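How I Finally Got Cold Brew Right at Home

I drank bad cold brew for a whole summer before I figured out what I was doing wrong. Mine came out thin one week and like tar the next, and I kept blaming the beans (poor beans!). So if yours tastes like wet cardboard, pull up a chair.

What you need: a big jar, coarse coffee, cold water, a strainer, and a paper filter. I use a Fundenberg jar because it was on sale, but any jar with a lid is fine.

Start with the grind. Go coarse, like raw sugar. I bought a bag of Feyisa medium roast already ground for drip once, and it took forever to strain and left sludge in every glass. If the store has a grinder, turn it all the way to the coarse end and stand there looking like you know what you're doing.

Now weigh it. I put 100 grams of coffee in the jar and pour 700 grams of cold water over it. That's one to 7, pretty strong, and you cut it later. Pour half the water, stir until there are no dry clumps, then pour the rest. Don't skip the stir! My first few jars had a dry island floating in the middle the next morning.

Lid on, into the fridge overnight. I go from right after dinner until breakfast, and a bit longer on weekends when I sleep in.

Straining is the boring part. Metal strainer first, then the paper filter, and please don't squeeze the paper. It'll drip on its own while you make toast. The grounds can go in the compost.

To serve, I mix equal parts coffee and water over plenty of ice, then taste. Milk people should use less water. It keeps 5 days in my fridge, and after that it starts to taste flat to me. In August I run 2 jars so there's always one ready.

One more thing, use a cup you like. I'm partial to a dark teal one with a pale rim.

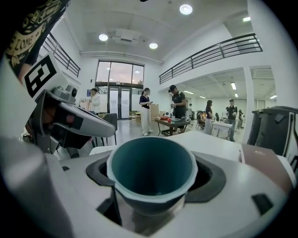
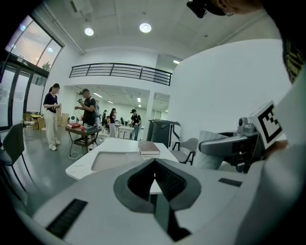 14 shares | 3 comments

Tilent: I tried the one to 7 and it was too strong for me even cut in half, so I add an extra splash of water. The stirring tip fixed my clumps though, thank you!

Wukmont: Does this work with decaf?

Reply from the author: Yep, same amounts, same night in the fridge.

Contact | Copyright 2019 | Back to top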